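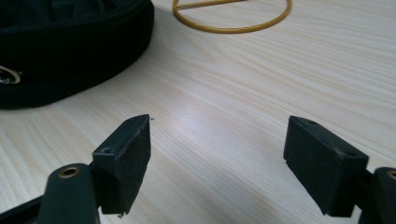
The grippers go out with people now. That was the big change at Zellitance, and it happened without much planning. For two years the lab taught its robot arms the usual way – an operator in a chair, a pair of control sticks, a bulky arm copying every twitch a half second late. Slow work. Tiring too. A good operator managed a few dozen clean demonstrations before lunch and then wanted to go home.

So they took the robot out of the teaching. A person picks up the gripper itself, squeezes, moves the thing, lets go. A camera on the tool records what the fingers see. The arm only shows up later, when there's a trained model to put on it.

The idea isn't new and the group doesn't claim it is. Plenty of labs have hand-held tools. What the Zellitance people were after was narrower: how much of that data do you need before a robot can cope with soft things? Caps, cloths, bags. Stuff that changes shape as soon as you touch it. A block is a block whichever way you grab it. A cap squeezed at the crown is a different object from a cap lying on a table, at least as far as a camera is concerned.

The project is called Istau. Started in September, in a room that used to hold the printers. By the time I visited, the team had 1,534 demonstrations they were willing to stand behind, out of more than 2,000 recorded. The rest got thrown out. Tracking lost, mostly. The tool works out its own position from its video, and if a sleeve covers the lens or someone swings too fast, the software looses its place and the whole take is gone.

I tried it. You get handed a tool and told to pick something up, and your first go is terrible. You reach like a human reaches, with the wrist doing all sorts of clever things, and the tool can't follow. By the tenth go you've slowed down. You come in square. You wait a beat before closing. Sunita Thakur, who runs the project, calls this learning to be boring, and she says it takes most people an afternoon.

Boring turned out to be worth measuring. The group split its data in two piles, one from people who had never held the tool and one from people with a week on it. Same tasks, same objects, 100 demonstrations in each pile. Everyone I spoke to had expected the experienced pile to win, and on the first tests it did, easily. The arm trained on it was smooth. Went straight in, closed, lifted.

Then they moved the objects. Turned a cap upside down, bunched up a cloth, put a bag half on top of something else. And the smooth arm got stuck. It would hover. Or close on air and carry on as if it had the thing, all the way to the drop point, and open its fingers over nothing.

The novice arm was ugly but it kept going. It missed and came back. The team thinks the reason is sitting right there in the recordings: beginners fumble, and a fumble followed by a fix is a lesson in fixing. The experts had hardly any of those. Nothing to learn recovery from.

Which leaves you with an awkward question about what a good demonstration is. For years the standard advice has been to keep the clean takes and bin the messy ones. Istau's answer, so far, is to keep some of the mess, as long as it ends well. A slip and a second try stays in. A slip and a shrug goes out.

They now ask their experienced people to fumble on purpose. It doesn't work very well. Faked mistakes look faked, even to the model apparently – the arm picks up a little hesitation before each grasp, a sort of stutter, and keeps it. Real mistakes are better. The best source of them is new people, so there's a sign-up sheet by the door and the Sunday slot is always full.

Two-handed work is the part they find hardest. Two tools, one in each hand, each with its own view. One holds while the other does something else, and the timing between them matters more than where either one is. If the recordings drift apart by even a little, the model learns that one hand should let go early. The fix was a shared clock and a check at the start of every take, done the same way each time, no exceptions.
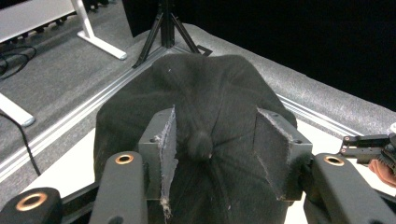
Haque thinks the whole comparison needs a bigger test before anyone changes how they collect. Two piles of a hundred is thin, he told me, and the novices may simply have covered more of the table by accident, in which case the lesson is about variety and the mistakes have little to do with it. He'd like to see careful people told to start from odd positions, with no fumbling at all, set against the beginners. If the careful group does as well, the idea about recovery is in trouble.

Thakur doesn't disagree. That test is next on the list, 3 groups this time, and the protocol was still being argued over when I left. She has a guess about the result but wouldn't give it to me for print.

There's also the matter of fingers. Pads wear. Grip changes as they do, and a tool that held cloth well at the start of a month can let it slide by the end. The model never gets told. It only sees pictures, and a worn pad looks a lot like a fresh one. For now they log pad changes by hand in a spreadsheet called Morkico, named for reasons that no one on the team could remeber, and they check the log when a batch of takes comes out strange.

The arm itself was parked in a corner with its power off the day I came. It gets used on test days. Next one was a week away, and the caps were going in upside down.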